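Brenden College
Retail and Food Supply, Level 3
Unit 4 handout: Displaying and Storing Fresh Vegetables
Unit tutor: Grethe Lykkegaard

Purpose of this handout

Students should read these notes before the September practical and bring them to the session. They cover display, handling and stock records. Cold storage is treated separately in Unit 5.

4.1 Grouping produce

Vegetables are grouped for the customer by use and for the retailer by storage need. The two do not always agree. Pumpkins and hard-skinned squashes keep well at room temperature and may remain on an open stand throughout the trading day. Leafy vegetables lose water quickly and should be put out in small amounts. A shop with limited cold space should order leaves more often and in smaller lots.

4.2 Tilted crates

A tilted crate shows more of its contents than a flat one, but the weight of the stock moves towards the front edge. Heavy items should be placed first and checked for movement before lighter items are added. Students will be asked to draw a plan of one stand and to mark the position of each line.
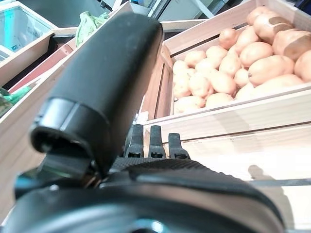
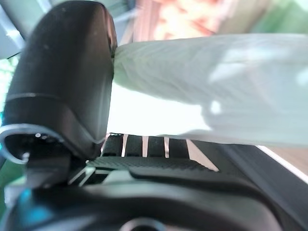
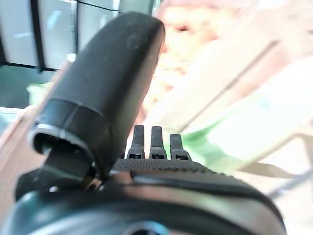
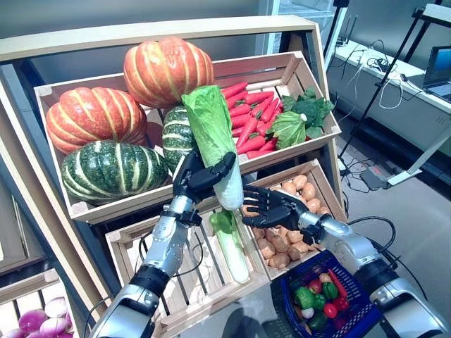

Last view: napa cabbage, held by the white lower stem, with pumpkins and squashes in the upper crate.

4.3 Bags and wrapping

Thin plastic bags slow the loss of water from leaves but hold moisture against the surface. Bagged stock should be inspected at opening and again at 3 p.m. Any bag containing soft or discoloured leaves is to be removed and entered on the waste sheet.

4.4 Waste records

The waste sheet records the line, the weight removed and the reason. In the Olham case study, compiled by Nii Osei, a greengrocer received 300 cabbages over one month and discarded 53 of them. Most of the loss was traced to over-ordering before a local holiday. Students should read the full case and prepare answers to the following.

Which entries on the sheet would have shown the problem earliest?
What change to the order would you have advised, and in which week?

4.5 Assessment

The unit carries 50 marks, divided equally between the display plan and the written report. Reports are to be handed in at the Vurnden building office. Late work requires a signed extension form.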